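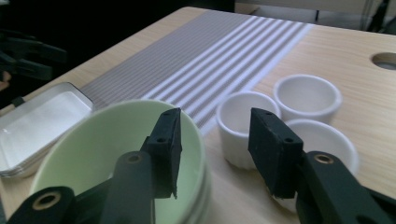

Trirkness (video game)

Trirkness is a sandbox survival game for desktop computers in which players look after a drifting chain of islands and the giant seabirds that nest on them. It was developed and published by Okbridge, a small independent studio. The game is loved for its weather, its remarkable bird behavior and the freedom it gives to people who like to wander.

Gameplay

Each new world is built from a seed and holds 18 islands, all of which move slowly with the currents. Islands that touch can be joined by rope bridges, and a well-bridged chain lets birds, seeds and fresh water pass from one end to the other. Break a bridge in a storm and half the map may float off overnight, which is a thrilling thing to wake up to!

The player begins on the smallest island with a knife, a coil of rope and one unhatched egg. Food is easy to find in the early hours, but drinking water has to be caught from rain or carried from the springs on the larger islands. There is no fixed goal. Worlds can be played alone or shared by up to 3 people.

Birds

The heo is the largest bird in the game and the only one that can be ridden. A heo raised from the egg will follow its keeper, learn calls and, once fully grown, carry a rider between islands that have drifted far apart. Wild heo can be befriended too, though it takes a great deal of fish and patience.

Smaller species fill out the cliffs and beaches. All of them keep their own daily routines, and the game counts 406 separate behaviors, from dust bathing to stealing rope. Many players spend whole evenings just watching a colony settle down at dusk, and it is easy to see why.

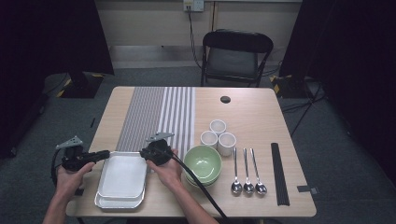 Cukau mode

Cukau is a harder mode that opens after a world has lasted 1000 in-game days. The currents speed up, springs dry out in summer, and a bank of black fog called the Cukau crosses the map from the west. Birds refuse to fly inside it, so riders must plan their trips with care. The mode also adds night fishing, glowing kelp and a wonderful set of new bird calls.

Updates

The first major update arrived in March and brought bridge repair, a map that can be drawn on by hand, and adjustable text size. A later patch let players name their islands. Saved worlds from the original release still load in the current version, although islands made before the map update keep their old coastlines.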